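# Chapter 3: Hair, Bristle and the Behavior of Loaded Brushes

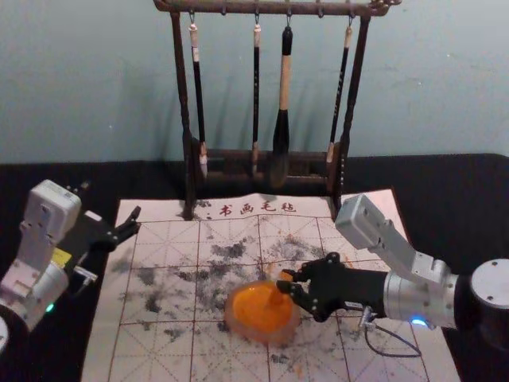 **Figure 3.1** Calligraphy brushes hung from a wooden rack, with the tips at the bottom.

A brush is a device for holding liquid and releasing it under light pressure. Chapter 2 treated the liquid: its thickness, its surface tension and the way solid pigment settles out of it. This chapter treats the bundle of fibers that carries the liquid to the sheet. The two subjects cannot be kept fully apart, and the reader should expect to turn back to Table 2.4 when working the problems.

## 3.1 The tuft as a reservoir

When a dry tuft is lowered into ink, liquid rises between the hairs. The gaps act as narrow tubes, and the height of rise depends on the width of the gap, the surface tension and the angle at which the liquid meets the hair. Fine hairs packed closely give narrow gaps and a strong pull. Coarse hairs give wide gaps, which hold more liquid per gap but let it go sooner.

The hairs in a tuft are not straight cylinders. Most animal hair is widest at a point some way along its length, called the *belly*, and narrows toward both root and tip. A tuft made from such hair swells at the belly and closes at the point. The belly stores the ink; the point meters it.

Three quantities will be used throughout the chapter:

- **Load**, the mass of ink held after the tuft has been touched once to the rim of the dish
- **Discharge**, the mass given up per unit length of stroke
- **Recovery**, the share of its resting shape that the tuft regains when lifted

Load and discharge are easy to measure with a laboratory scale. Recovery is harder, and two methods are in use. The Manninen method records the outline of the tuft before and after bending. The Kastari method measures the sideways force at the point and infers the shape. The two agree well for stiff hair and poorly for soft hair – a matter taken up in Section 3.5.

## 3.2 Soft, stiff and mixed hair

Goat hair is soft, holds a large load and recovers slowly. Weasel hair is springy and recovers well, with a smaller load for the same tuft size. Many brushes combine the two, with a stiff core inside a soft outer layer. The core sets the recovery and the outer layer sets the load.

In the Ketero trials, 40 mixed-hair brushes were drawn across unsized paper at a fixed speed. Discharge was close to steady over the first part of the stroke, then fell sharply. The length of the steady part grew with the size of the outer layer, but it was hardly affected by the core. Full results are given in Appendix C.

## 3.3 Drying and storage

A tuft should be rinsed until the water runs clear, pressed to shape and left to dry in moving air. Water left near the root softens the binding and, over time, loosens the hair. For this reason many handles are fitted with a loop so that the brush can hang with its tuft down. Drying time depends on tuft diameter more than on length.

Brushes kept in a closed tube while damp may grow mold. The Zudetum storage guide calls for 30 hours of open drying before any brush is boxed, and this book follows that figure in all worked examples.

Section 3.4 derives the rise equation for a packed bundle. Readers who have not met contact angle before should first review Section 2.3.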